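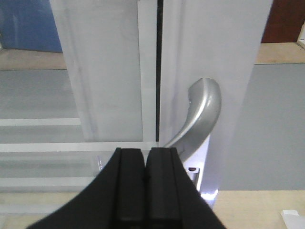
문 여는 로봇을 공유 작업실에서 만든 지 석 달째예요. 오늘은 레버 손잡이 잡는 법만 적어 볼게요. 모델은 Drando 두 손가락 그리퍼고요, 다른 제품도 순서는 거의 같습니다!

1. 손가락을 닫은 채로 손잡이 아래쪽에 먼저 갖다 대세요. 처음부터 벌리고 들어가면 문틀에 걸려요(저는 엄청 걸렸습니다...).
2. 그 위치를 저장하고 5cm쯤 물러난 다음 100mm까지 벌려요.
3. 천천히 다시 들어가서 잡습니다. 힘은 19N부터 시작해서 조금씩 올리세요.

휘어진 금속은 세게 문다고 안 미끄러지는 게 아니더라고요. 패드 면이 나란히 닿는 게 훨씬 중요해요.

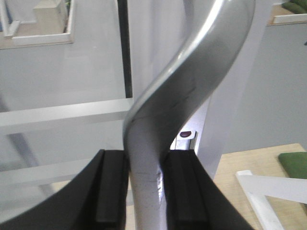
패드가 자꾸 미끄러지면 뭘 먼저 봐야 하나요?
손목 각도부터 보세요. 각도가 맞는데도 밀리면 패드를 알코올로 닦고, 그다음에 힘을 올리면 됩니다.

4. 잡았으면 손목을 51도 돌려요. 손잡이마다 다르니까 손으로 먼저 돌려 보고 값을 정하세요.
5. 돌린 상태에서 문을 밀고, 문이 움직이기 시작하면 바로 힘을 빼 주세요. 계속 꽉 쥐고 있으면 팔이 문을 따라가다가 멈춰 버려요. 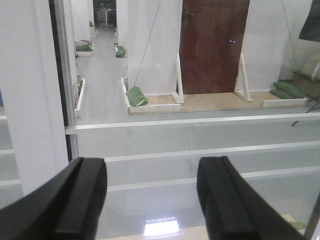 Oremano 공유작업실 로봇 소모임

유리나 투명 판 앞에서는 거리 센서 값이 확 튈 때가 있어요. 저는 Eylül Dönmez 님이 알려 준 대로 튀는 값은 버리고 직전 값을 쓰게 했더니 한결 얌전해졌어요. 설정 파일에서는 278번째 줄이에요.

6. 문을 지나기 전에는 손가락을 꼭 닫으세요. 벌린 채로 가면 폭이 늘어나서 문틀을 긁어요.

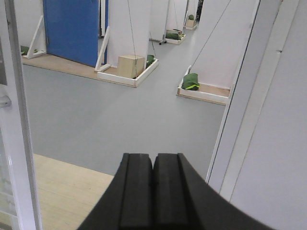
그리고 통과할 때 속도는 평소의 절반으로 낮추세요. 저는 귀찮아서 그냥 갔다가 패드 한 짝을 새로 샀거든요, 흑흑. 문 닫는 동작은 아직 손보는 중이라 9월에 따로 올릴게요. 값이 잘 안 맞으면 댓글에 손잡이 길이랑 같이 남겨 주세요!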